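**Zorna kitchen project: final write-up**
Friday, June 26, 2026

So my project for the home and living module was about washing up. Yes, really! I wanted to find out how a small kitchen could make the job less annoying, and the kitchen at Zorna in Skendport was the one I got to use. I started in April with a long list of questions (much too long, my first plan was a mess) and ended up with one: where does a thing wait between being dirty and being back in the cupboard? 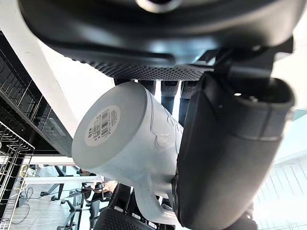 *Reading time: 3 minutes*

I'll begin with the mugs, as they got me into an argument with myself in the very first week. There's a white one with a raised curvy pattern on the side and a round barcode sticker on its base, and I spent far too long wondering if stickers like that should come off before a mug goes in the machine. I'd say yes. A soggy label has to end up somewhere, and I'd rather it was my bin than the filter. I also like a mug with a pattern you can feel, but all those little ridges give tea a place to hide, so they want a brush and a bit of patience.

My method was simple. I kept a diary of 21 washing-up sessions and wrote down where each thing got put and whether I had to move it twice. A double move is when you put a plate down, find it's in the way and shift it again. I had 36 double moves by the end, and 11 of those were in the first two sessions, when I was still finding my feet. I know a diary by one person isn't strong evidence and I've said so in the appendix too.

The sink has two bowls, a bigger one on the left and a smaller one on the right, with the tap between them at the back. I'd assumed the big bowl would be for washing and the small one for rinsing, which is how we do it at home. It went well for about one mug. Then I needed somewhere for things to drip, and the extending rack that goes across the right-hand bowl had already taken the rinsing spot.
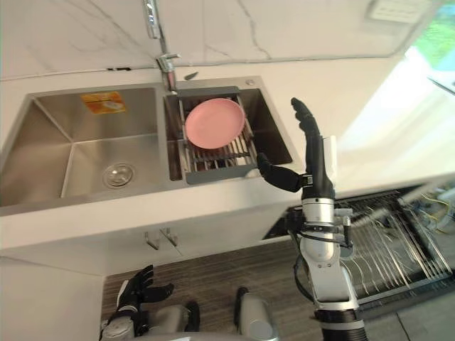 After that I gave up on the two-bowl idea and did both jobs on the left, which felt like a waste of a sink but was quicker every time. Plates were the next question. Lay one flat on the rack and it's steady, but it eats up the space and a raised rim holds a little puddle. Lean it upright and you can fit more in, only the rods are plain and straight and there's nothing much to stop it sliding. I tried both ways with the pink plate and went back and forth for ages. Upright won in my notes, but not by a lot, and I still lay it flat when I'm in a hurry.

I also had a go at Prolulside, the free planning program our course uses, to draw the counter and try things in different places. Fun for an afternoon! It did help me see that nearly all my double moves happened on the strip of worktop right beside the sink. Everything lands there. I put the drawing in the appendix with the 2000 words of diary, which you are very welcome to skip.
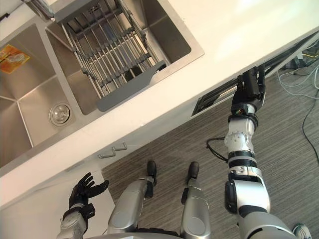
*The sink, the extending rack and the cupboard doors below.*

The dishwasher is a pull-out one under the same counter, a bit along from the sink. I'd left it out of my first plan completely (I thought of it as cheating), and my tutor's comments put me right on that. Once I counted it as one more waiting place, the diary made a lot more sense. Pulling it open before starting saved me more bother than anything else I tried — you're never stood there with a dripping plate and no hand for the door. The downside is that the open drawer takes up the floor where you'd like to walk, so I had to learn to do it from one side.

The upright tines are great for plates. Mugs I just put upside down wherever they'd sit.

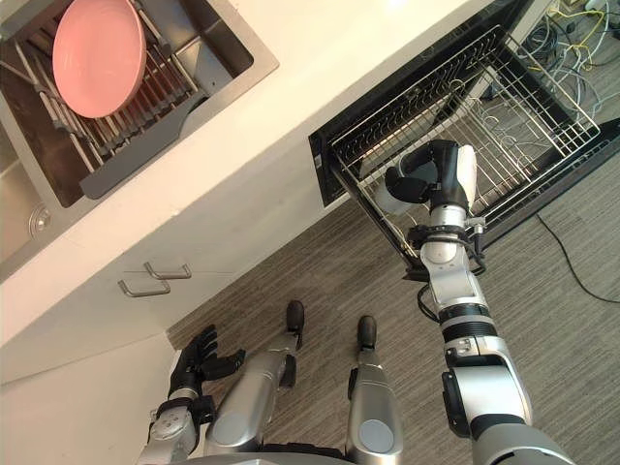 One reader of my draft wasn't convinced by the open-drawer rule, and wrote that in a family kitchen somebody would be over it within a day, and that I should have tested it with two people at the sink. Fair point. I only ever washed up alone, so I've changed the rule to "open it if you're on your own" and listed the two-person version under things to try next.

The other thing I'd do next is swap the rack for one with slots, such as the Mao we looked at in class, and run the same diary again. I'd want the same plate and the same mug, and I'd set a fixed place for the sponge from the start, as I forgot to write that down until session nine and those notes are no use now.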